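Fault hunting day at Wastier and I am having the best time. Our right-hand gripper keeps losing its place. The left one is solid as a rock! Thread, because this bug is a beauty.

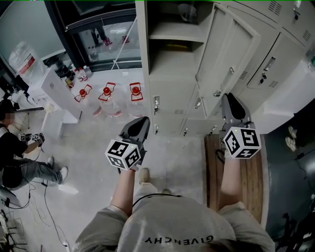
So the position track jumps 28 mm sideways, sits there for 2 seconds, then snaps back. Feed that to an arm and it will happily swing at a locker door. Yamila Lucero hit the stop button in February when one did just that (no one hurt, dented door, lots of swearing).

Things we're checking, in order:

1. Cable strain. The loop by the grip tugs on the plug when you reach low.

2. Shiny lockers. Bautista Durán thinks glare is washing out the marker squares. Great theory, and I want it to be true.
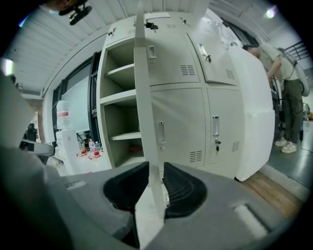
3. Clock drift. Trinidad Bravo pulled 26 logs and the jumps bunch up late in each one. Ooh.

Until we know, no replaying these recordings on an arm. Maximiliano Acuña has them locked in a folder called DO NOT. 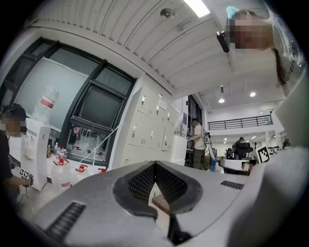
Can't you just smooth out the jumps in software?
We tried. A filter hides the short ones, but the arm still drifts toward the wrong spot, only slower, and that's harder to catch by eye.

Swapping the cable next. Fingers crossed for number 3 though, it's by far the most fun to fix!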